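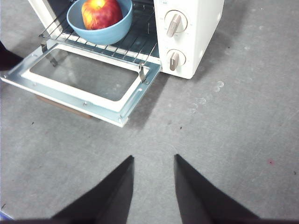 문의 제목: 전자책 'Durkness' 3부가 중간에서 끊깁니다
접수일: 2025년 9월 2일 화요일
상품: 역사소설 'Durkness' 합본 전자책 (Weden 출판)
사용 앱: Stamby 리더
상태: 해결됨

문의 내용
안녕하세요. 한국어가 모국어가 아니어서 표현이 어색하면 양해를 부탁드립니다.
저는 위의 합본을 구입하여 읽고 있습니다. 전체는 1,564쪽으로 표시됩니다. 그런데 900쪽에서 다음 쪽으로 넘기면 화면이 하얗게 되고, 30초쯤 후에 앱이 서재 화면으로 돌아갑니다. 왕비가 Rustad 성을 떠나는 장면의 바로 앞입니다. 목차에서 4부를 직접 누르면 4부는 정상으로 열립니다.

제가 시도한 것
- 앱을 종료하고 다시 실행: 같은 증상
- 책을 삭제하고 다시 내려받기: 같은 증상
- 글자 크기를 작게 변경: 쪽 번호는 달라지지만 같은 문장에서 멈춤
- 다른 책 열기: 문제 없음
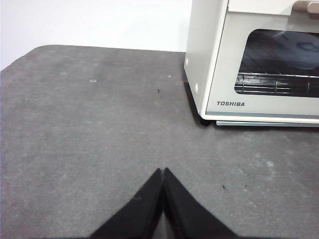

글자 크기를 바꾸어도 같은 문장에서 멈추므로, 저는 앱보다 책 파일에 원인이 있다고 생각합니다. 그리고 밑줄과 메모를 많이 남겼습니다. 파일을 교체할 때 이것이 지워지는지 알고 싶습니다.

상담원 답변 1
불편을 드려 죄송합니다. 같은 위치에서 증상을 확인했습니다. 3부 10장에 들어 있는 가계도 파일이 손상된 것으로 보여 출판사에 수정본을 요청했습니다. 메모는 계정에 저장되지만, 교체 전에 설정의 '메모 내보내기'를 한 번 실행해 주십시오.

고객 추가 글
메모를 내보냈습니다. 파일이 잘 열리는 것도 확인했습니다. 수정본이 올 때까지 4부는 읽지 않고 기다리겠습니다. 결말을 먼저 알고 싶지 않습니다.
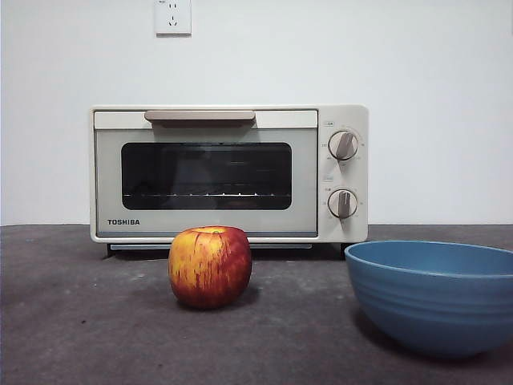 한 가지 질문이 더 있습니다. 11월에 나오는 후속권도 예약했는데, 그 책에도 같은 가계도가 들어갑니까?

상담원 답변 2
수정본이 등록되었습니다. 서재에서 책을 길게 누르고 '새 판으로 교체'를 선택해 주십시오. 후속권에는 수정된 가계도가 들어간다고 출판사에서 답변을 받았습니다.

고객 확인
교체한 후 3부를 끝까지 넘겨 보았고, 멈추지 않았습니다. 밑줄은 모두 남아 있습니다. 메모 두 개는 한 문단 아래로 위치가 옮겨졌지만 제가 직접 고쳤습니다. 문의를 닫아 주셔도 됩니다. 감사합니다.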